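She has run the linen room at the Hollis guest house in Colletport for 8 years, and she still irons the pillowcases herself. "I tried sending them out to Fledmont," she says. "They came back flat but they smelled of somebody else's soap."

Sheets are changed every 2 days in February, daily in summer.

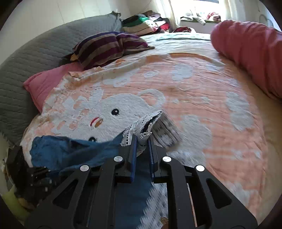

Her mother taught her to fold. "Corners first, then leave it alone. People fuss." She plans to retire to Zustville next spring.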